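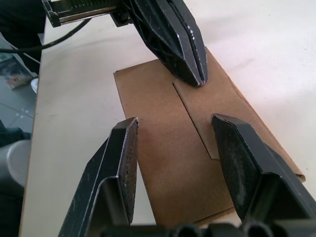 4. Enseñanza de una tarea bimanual por teleoperación

Este capítulo describe la grabación de demostraciones con los dos brazos de la estación Tovton, manejados a distancia desde los mandos maestros. Se usa como tarea de referencia la apertura de una solapa en una plancha de cartón ondulado. La guía cinestésica (mover el brazo con la mano) se trata en el capítulo 5 y solo es válida para tareas de un brazo.

Se da por hecho que el operador ha completado la instalación mecánica (capítulo 2) y la calibración de cámaras (capítulo 3).

4.1 Denominaciones

Brazo A: brazo que sujeta o estabiliza la pieza. Su cámara de muñeca es la vista principal durante la grabación.
Brazo B: brazo que ejecuta la acción sobre la pieza.
Mando maestro: réplica pasiva del brazo, con gatillo para la apertura de la pinza.
Episodio: grabación completa de una demostración, desde la postura de inicio hasta la postura de reposo.
Sesión: conjunto de episodios grabados con la misma calibración y el mismo operador.

La asignación de A y B se fija al crear la tarea y no puede cambiarse dentro de una sesión. Si se intercambian los mandos por error, el programa Pavley no lo detecta.

4.2 Preparación de la mesa

1. Retire de la superficie toda pieza que no intervenga en la tarea.

2. Compruebe el recorrido de los cables. Un cable puede descansar sobre la mesa siempre que no cruce la zona de trabajo y que conserve holgura con el brazo totalmente extendido.

3. Coloque la plancha de cartón plana, con la solapa precortada hacia arriba. El corte de referencia es una línea recta que termina en un escalón corto. La solapa debe quedar ligeramente levantada por el borde del corte; si está a ras, la pinza resbala y el episodio no sirve.

4. Gire la plancha a una orientación distinta en cada episodio. No la alinee con el borde de la mesa de forma sistemática: el modelo aprendería esa alineación como condición de la tarea.

5. Verifique la iluminación. El borde de la solapa debe proyectar una sombra fina y visible en la vista de muñeca. Si la sombra desaparece, baje la luz cenital un punto y repita la comprobación.

Nota: el cartón con manchas o zonas algo más oscuras es apto. Conviene alternar planchas limpias y usadas dentro de la misma sesión.

Nota: los objetos que queden en el suelo y entren en el campo de la cámara no afectan a la grabación mientras no se muevan durante el episodio.

PRECAUCIÓN: no coloque las manos sobre la mesa con los brazos energizados. Para recolocar la plancha, pulse PAUSA en la consola y espere a que el indicador de ambos brazos pase a ámbar fijo.

4.3 Revisión de las pinzas

Antes de cada sesión, inspeccione las cuatro puntas. El desgaste superficial (arañazos, zonas con brillo metálico en los cantos) es normal y no exige sustitución. Cambie las almohadillas de agarre si se da alguno de estos casos:

— la textura se ha perdido en la zona de la punta;
— la almohadilla se desplaza al presionarla con el dedo;
— hay adhesivo visible fuera de su alojamiento.

El polvo de cartón se acumula en la textura y reduce la fricción. Límpielo con un cepillo seco. No use alcohol: endurece la almohadilla.

Compruebe también el carril lineal de cada pinza. Abra y cierre tres veces desde la consola, sin carga. El movimiento debe ser continuo y sin saltos. Un salto repetido en el mismo punto indica suciedad en el dentado; siga el procedimiento 9.2.

4.4 Puesta en marcha de los mandos

1. Sitúe ambos mandos maestros en su soporte.

2. Encienda la unidad de control y espere a que termine la autocomprobación.

3. En Pavley, abra Tareas > Nueva > Bimanual. Introduzca el nombre de la tarea y asigne los brazos A y B.

4. Seleccione el perfil «Láminas y cartón». Este perfil reduce la fuerza máxima de cierre y activa el límite inferior de altura.

5. Ajuste el límite inferior con la función Tocar mesa. Lleve la punta del brazo B hasta la superficie de la mesa, fuera del cartón, y pulse FIJAR. Repita con el brazo A.

6. Retire los mandos del soporte y llévelos a una postura parecida a la de los brazos. El acoplamiento se activa cuando la diferencia en todas las articulaciones es inferior a 8 grados.

7. Mantenga pulsado el gatillo izquierdo y el derecho hasta oír el tono de acoplamiento.

PRECAUCIÓN: el acoplamiento con diferencias grandes provoca un movimiento brusco. No modifique el umbral del paso 6 desde el archivo de configuración.

Nota: si solo se acopla uno de los brazos, devuelva los dos mandos al soporte y empiece desde el paso 6. No intente acoplar el segundo brazo con el primero en movimiento.

4.5 Grabación de un episodio

1. Lleve los dos brazos a la postura de inicio y pulse el pedal una vez. La consola muestra GRABANDO y el número de episodio.

2. Aproxime el brazo A con la pinza abierta, hasta que sus dedos queden a ambos lados de la zona de agarre y las puntas justo por encima del cartón. No apoye las puntas todavía.

3. Baje el brazo B con la pinza cerrada hacia el extremo superior de la línea de corte. La aproximación debe ser casi vertical. En una aproximación muy inclinada la carcasa del carril puede tapar el corte en la vista del brazo A.

4. Apoye las puntas del brazo B en el borde superior de la solapa. Presione lo justo para que el cartón no se desplace.

5. Lleve la punta derecha del brazo A al extremo inferior de la solapa, introdúzcala bajo el borde levantado y cierre la pinza despacio.

6. Levante la solapa con el brazo A. Mantenga el brazo B en su sitio hasta que la solapa supere la posición vertical.

7. Abra la pinza A, retire ambos brazos hacia arriba y vuelva a la postura de reposo.

8. Pulse el pedal para cerrar el episodio. Marque el resultado en la consola: Válido, Fallido o Descartar.

Marque como Fallido el episodio en que la tarea no se completa pero los movimientos son correctos; se conserva y se utiliza en la evaluación. Descartar borra los datos de forma definitiva.

Nota: trabaje a velocidad constante. Las pausas largas sobre la pieza —habituales en operadores nuevos— quedan registradas como parte de la demostración y el brazo las reproduce después. Si necesita pensar el siguiente movimiento, hágalo antes de pulsar el pedal.

Nota: se admite un segundo intento de agarre dentro del mismo episodio. A partir del tercero, descarte.

PRECAUCIÓN: durante los pasos 4 a 6 las dos pinzas trabajan muy próximas. El control de colisiones entre brazos cubre los eslabones y la carcasa del carril, pero no los dedos. El operador es responsable de evitar el contacto entre puntas.

4.6 Cantidad y variedad de las demostraciones

El lote de referencia de esta tarea consta de 229 episodios, de los que 166 se destinan a entrenamiento. El resto se reserva para ajuste y evaluación. Con lotes menores el brazo B suele aprender bien la aproximación y mal la presión.

Reparta las variaciones de forma equilibrada:

— orientación de la plancha sobre la mesa;
— distancia de la plancha al borde frontal;
— altura inicial de la solapa;
— longitud del corte.

No cambie más de dos factores entre un episodio y el siguiente. Anote los cambios en el campo Observaciones; el programa los usa para filtrar el lote.

Cuando participen varios operadores, cada uno debe abrir su propia sesión. El lote de referencia fue grabado en el taller de Skaststead por Gadisa Jemal y Hazem Hajji, y sus diferencias de estilo en el paso 5 son apreciables en las curvas de apertura de la pinza. Esa variación es admisible.

4.7 Revisión del lote

1. Abra Sesiones > Revisar y ordene los episodios por duración.

2. Reproduzca los más cortos y los más largos. Un episodio muy corto suele deberse a una doble pulsación del pedal.

3. Compruebe la sincronía entre la vista de muñeca y la posición de las articulaciones. El instante en que las puntas del brazo B tocan el cartón debe coincidir con el aumento de corriente en el motor correspondiente.

4. Ejecute Validar. El informe señala fotogramas perdidos, saturación de par y cruces del límite inferior.

5. Exporte el lote en formato Wolde si va a entrenar en un equipo distinto de la unidad de control.

4.8 Incidencias frecuentes

La plancha se desplaza al apoyar el brazo B.
La aproximación no es vertical o la presión empieza antes de detener el descenso. Repita el episodio. No fije el cartón con cinta, salvo que también vaya a estar fijado en producción.

La pinza A se cierra sin atrapar la solapa.
Límite inferior demasiado alto o solapa a ras. Repita la función Tocar mesa y revise el paso 3 del apartado 4.2.

Código 146 en consola.
Pérdida de señal de un mando maestro. El brazo afectado se detiene y mantiene la posición. Devuelva el mando al soporte, revise el conector y vuelva a acoplar. El episodio en curso se descarta automáticamente.

El brazo vibra al mantener la posición.
Temblor del operador transmitido por el mando. Active el filtro en el nivel 1. Los niveles superiores introducen un retardo perceptible y no se recomiendan para tareas con contacto.

La vista de muñeca aparece oscura en los primeros segundos.
Exposición automática activa. Desactívela en Cámaras > Muñeca y repita la calibración de color del apartado 3.6.

4.9 Fin de la sesión

1. Lleve los brazos a reposo y devuelva los mandos al soporte.

2. Espere el mensaje «Sesión guardada» antes de cortar la alimentación.

3. Deje las pinzas entreabiertas. El almacenamiento con las puntas cerradas y en presión marca las almohadillas.

Revisión del capítulo: 2019-07-28. Sustituye a la edición de enero; cambian el paso 6 del apartado 4.4 y la tabla de códigos del anexo C.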